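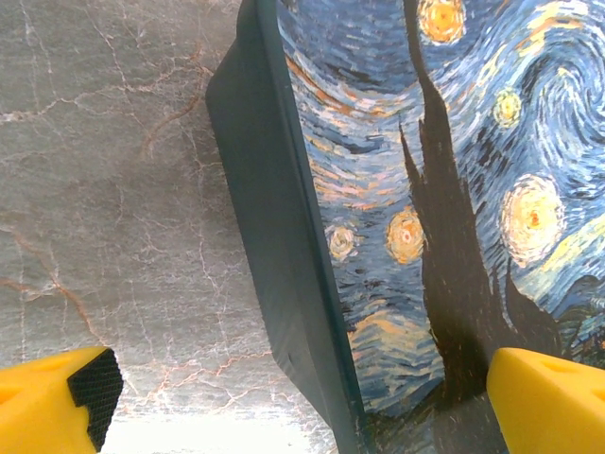
We would have the arms running in a day and then spend the rest of the week on the cables, one operator wrote in the first feedback form, and the remark was repeated in different words by several of the others. It set the order of the points taken up in this section.

4. Evaluation of the Drendora Two-Arm Kit

4.1 Setup and Operators

The Drendora kit is sold by Vastuletti as a complete bench system for two-arm handling research. The unit under review was bought at list price and installed at the Courtois site in August. The supplier had no part in the choice of tasks and did not see the results before this paper was submitted. Six operators took part over a period of six weeks. Each received the printed manual and the standard training session, and each was asked to keep a written log of stoppages, repairs and calls to the help line.

Figure 3 shows the kit in use during the handling task. The two arms are mounted side by side on an aluminum front rail and face a gray work surface enclosed on three sides. The left gripper holds a small rectangular object with a printed top, and the right gripper is brought toward it from the opposite side. Purple cables run along the outside of both arms and are fastened to the links with white ties — the arrangement that drew most of the comments in the logs.

Figure 3. Two-arm handling of a small flat object with the Drendora kit.

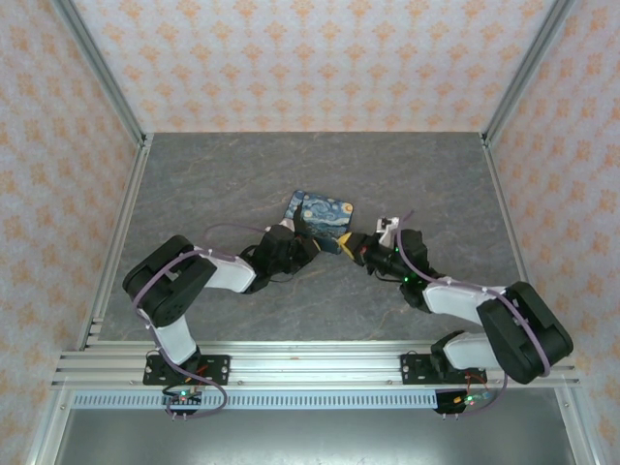 4.2 Reliability and Support

The kit was powered for more than 48 hours in total. Most stoppages were short and were cleared by the operator without outside help. The longer ones came from the outside cable runs, which had to be tied again after changes to the working range of an arm. The manual gives one drawing of the cable path and does not say how much slack to leave at the elbow. Vastuletti answered a written question on this point the next working day, and the answer was clear.

Calibration was judged easy by all operators. The routine is started from a single menu and can be repeated between sessions. Opinions on the gripper fingers were mixed. Operators found the grip on thin, flat items good once the approach angle had been set, but changing the fingers took longer than the manual suggests.

The Wallar service plan, offered as an extra, was not purchased. Its main benefit is faster delivery of spare parts, and no part was replaced during the review period. Laboratories that plan to run the kit daily may wish to ask for the terms in writing before ordering.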